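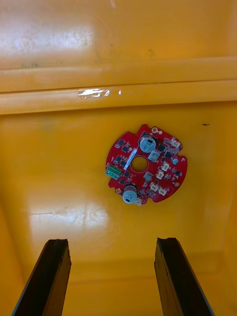

A round circuit board with a red solder mask in a yellow plastic bin.

Bredero to collect circuit boards separately from May

28/03/2026

Bare and populated circuit boards will be accepted as a separate waste stream at the Bredero municipal depot starting in May, under a contract awarded to the recycling firm Priren. Until now, boards brought to the depot have gone into the mixed small-appliance container and been shredded along with housings, cables and motors.

The contract runs for 3 years. Priren will supply the containers, handle grading and report recovered weights to the town each quarter. Transport goes to Wevetti, which already moves glass and scrap metal from the same site.

Hyun-seo Lim, the town's waste engineer, said the change was a matter of recovery rates. Gold, palladium and tin sit mostly in contacts, plating and solder, and much of this is lost when boards are shredded with steel and plastic. The fine fraction sticks to other material and leaves with it.

"A board that arrives whole can be graded, and a graded board can go to the right smelter," Lim said. "Once it is dust in a mixed load, we are paid for the steel and not much else."

A trial at the depot last year took in 733 kilograms of boards. Of the households and small businesses that used it, 84 percent had already removed the boards from their cases before arrival. The town had expected a lower figure and had budgeted for a dismantling bench, which has now been dropped from the plan.
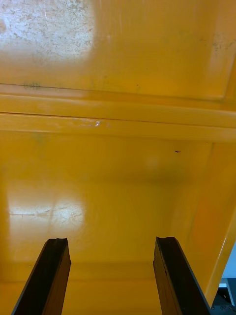

Boards will be sorted into high, medium and low grades. High grade covers telecom and server boards with visible gold contacts. Medium grade covers most computer motherboards and expansion cards. Low grade takes in power supply boards, television boards and anything with large transformers or heat sinks still attached. Depot staff will make the first sort by eye, with a second check at the Priren plant.

Batteries remain the main restriction. Coin cells must be taken out of their holders before drop-off, and boards with soldered lithium cells have to be handed to staff separately. Capacitors can stay in place. Boards from microwave ovens will not be accepted on their own – the whole appliance should be brought in instead.

Drop-off is free for residents up to 20 kilograms per visit. Businesses will need an account and will be credited by grade, at prices reset each quarter. Nam-gil Yeo, who runs the repair shop Heo, said the credit would not cover the labor of stripping equipment but would help with storage. "We keep dead boards for parts until the shelf is full," Yeo said. "Then they have gone in the bin, more or less."

Data-bearing parts are outside the scheme. Hard drives, solid-state drives and memory cards go to the locked container by the depot office, as before. Residents who are unsure whether a board holds storage chips can ask at the gate.
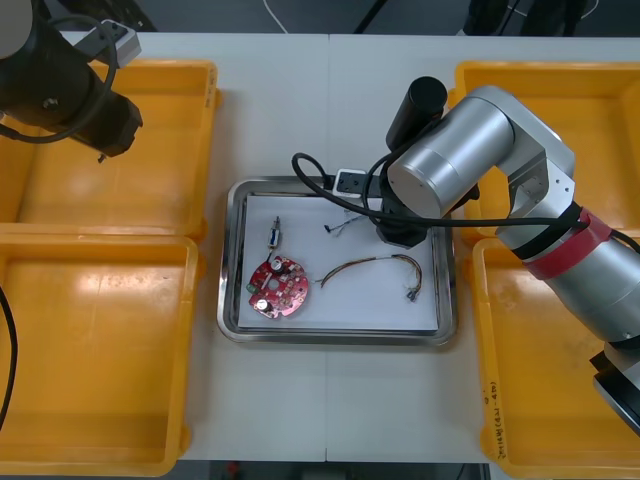 Electronic parts on a sheet of paper in a stainless-steel tray, with yellow bins at the sides of the table.

The first quarterly report will list weights by grade, rejected loads and the income credited to the town. The collection rules and the business account form are available from the depot office.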